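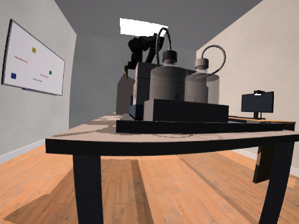

NEWS RELEASE / BUILDING SERVICES

Surnard Completes Hydronic Heating Changeover at Jelness Building in Clarkley

CLARKLEY, Sunday, December 5, 2021 – Surnard, a contractor for heating and cooling systems in commercial buildings, has finished converting the hot water heating system at the Jelness building from constant flow to variable flow. The building holds offices, teaching rooms and light laboratory space. It is owned and run by Halvorsen, which awarded the contract in two stages.

The work covered 129 rooms on four floors and involved the replacement of 669 terminal control valves. The central plant, the main risers and most of the branch piping were kept. All rooms have been handed back to Halvorsen, and the new controls are now the only means of operating the system.

Background

The original system sent water through every heating coil at a fixed rate, whatever the weather. Three-way valves at the coils passed unused water around the coil and back to the boilers. Two problems followed from this layout. The pumps ran at full speed all through the heating season, and the bypassed water raised the temperature of the return main to a point where the condensing boilers, installed at a later date, could seldom condense.

A survey ordered by Halvorsen found that the return temperature stayed above the condensing range for most of the winter. It also found that many of the three-way valves no longer closed fully, so that some rooms on the south side were heated when their thermostats called for none. Occupants there had been opening windows to keep cool.

"The boilers were sound and so was the pipe," said Delphine Szabo, project engineer at Surnard. "The fault was in how the water was being moved. Once the survey data came in, the case for keeping the plant and changing the valves and pumps was clear."

Scope of Work

Each three-way valve was removed and replaced with a two-way, pressure-independent control valve. This type of valve holds its set flow when pressure in the main changes, which removes the need to rebalance a whole floor each time one room is altered. The bypass lines were cut back and capped.

The two constant-speed pumps on the main loop were replaced with three smaller variable-speed pumps in parallel. Two carry the design load and the third is on standby. Duty rotates weekly. Pump speed is set by a differential pressure sensor near the far end of the north riser, with a second sensor on the east riser as a check. A minimum flow line protects the boilers at low load.

The contract also included:

- flushing and chemical cleaning of the full loop before the new valves were opened
- a side-stream filter and an air and dirt separator in the plant room
- 2214 feet of new pipe insulation, mainly on the risers and in ceiling spaces where the old covering had been removed during earlier repairs
- new isolation valves on every floor, so that one floor can be drained while the others stay in service
- replacement of room thermostats and the wiring back to each floor controller

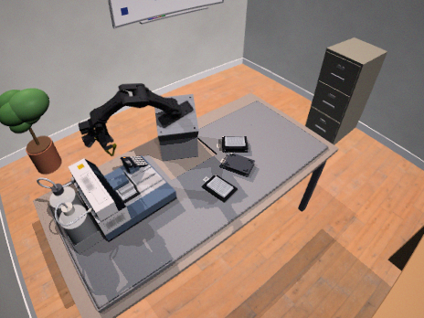
Sequence and Room Access

Work went ahead one floor at a time, starting at the top. Each floor was isolated, drained and refilled separately. Rooms with benches or fixed equipment were scheduled in blocks agreed with the users, and ceiling tiles were lifted only over areas that had been released in writing. Temporary electric heat was provided where a room could not be left cold overnight.

The third floor took longer than planned. Record drawings showed the branch piping running above the corridor, while the pipe was found inside the room walls along most of the west side. Surnard surveyed the full run again before ordering parts, and new access panels were added at each valve. The updated drawings have been passed to Halvorsen along with the valve schedule.

"We asked for a system our own staff could service without calling out a specialist," said Ansel Crenshaw, director of facilities at Halvorsen. "Every valve now has a tag, every tag is on a drawing, and the drawing matches the building. For us that is a large part of what we paid for."

Testing and Commissioning

All of the new valves were stroked from open to closed and checked against the controller reading. Flow was then measured at each branch with the system at design load and again at part load. Branches that fell outside the agreed tolerance were cleaned at the strainer and measured a second time. Results are recorded in the commissioning report by floor and room number.

The supply temperature is now reset according to outdoor temperature. At mild outdoor conditions the supply setpoint is lowered in steps, which helps keep the return water within the range where the boilers can condense. The reset schedule may be changed by Halvorsen staff within fixed limits. Changes outside those limits need a supervisor password and are logged.

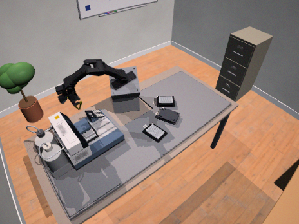

Rendered view: table with plant and microplates.

Seasonal Follow-Up

Surnard will review trend data with Halvorsen at the end of each month of the heating season. The floor controllers store up to 100 days of readings for room temperature, valve position and supply air temperature, and the plant controller stores pump speed, differential pressure and boiler return temperature for the same period.

Water samples will be taken from the loop at each review and tested for iron, hardness and inhibitor level. A second round of part-load measurements is planned for spring. Energy results will be published after a full heating season has been recorded and corrected for weather. No savings figure is being given before then.

About Surnard

Surnard designs, installs and services hydronic heating and cooling systems for offices, schools and public buildings. The company is based in Clarkley.

Media contact: Surnard Press Office, Clarkley

Share this release (6) | Comments (0)

Get Surnard news by email. By signing up you agree to our privacy notice.

© 2021 Surnard. All rights reserved. | Contact | Terms of Use | Back to top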